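Tirska 500 Round Tank on Stand

Home > Tanks and Vessels > Round Tanks > Tirska 500

If you have ever tried to keep a big body of water tidy in a busy workroom, you'll know that the tank itself is only half of the job. It has to stand somewhere sensible, you have to be able to sweep under it, and the bits that need looking after have to be within reach of a person with ordinary knees. We've had all of that in mind with the Tirska, our round white tank on its own raised stand, and it has become the one we're happiest to talk about when people ring us up at Kellthorpe (do ring, we like a chat about tanks).

The Tirska 500 holds up to 500 litres, and it comes as a complete unit with the stand, the underslung motor or pump unit and the side panel already fitted. You choose where it goes, we bring it in, and after that it's mostly a matter of filling it and plugging it in.

The tank

Round walls are kinder to clean than square ones, as anybody who has chased sludge out of a corner with a bottle brush will tell you! The wall is white on the outside, so you can see at a glance when it wants a wipe, and the rim is good and thick, comfortable to lean a forearm on while you're reaching in. It's open at the top as standard. Customers who want to keep dust out can add the Gevdale lid, a two-part cover that lifts off in halves so you needn't clear the whole top just to have a look.

The stand

We make the stand from square metal tube and finish it in white to match. There are crossbars low down to keep everything stiff, and the legs end in small round feet, which you can wind up or down by 25 mm if your floor has a bit of a fall to it (most of them do, in our experience). Please level the stand before you fill the tank. It's a two-minute job with the tank empty and a thoroughly miserable one with it full.

The motor or pump unit

The motor or pump unit sits up underneath the body of the tank, out of the way of feet and trolleys. Its cable drops down by the crossbars, and there's enough slack that you can route it to whichever side your socket is on. Do leave yourself a low loop before the plug, so that any drips run off the bottom of the cable and stay well away from the socket.

The orange panel

Fixed upright at the side, and orange so that you notice it. It gives a bit of protection where people brush past, and there's a label near the top. 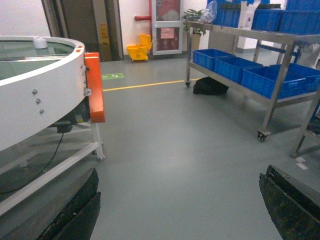 The Tirska, filled, on its white stand.

Sizes and details

Capacity: up to 500 litres
Height of stand: 70 cm
Foot adjustment: 25 mm
Colour: white, with orange side panel
Supplied with: stand, motor or pump unit, side panel, spanner for the feet
Optional: Gevdale two-part lid, Karaca drain hose

Delivery and care

Each tank is put together to order and leaves Kellthorpe within 21 working days. Our drivers will bring it to the room you want, provided there's a clear way through on the flat, so have a measure of your doorways first and tell us about any awkward corners.

For everyday cleaning use warm water and a soft cloth. Scouring pads will dull the white finish, and once it's dull it holds on to marks. Give the bolts a quick check with a spanner every May, or whenever you have the tank drained anyway, and wipe the feet while you're down there.

Spare feet, cables and panels are all kept on the shelf and can be ordered singly from the Tirska parts page.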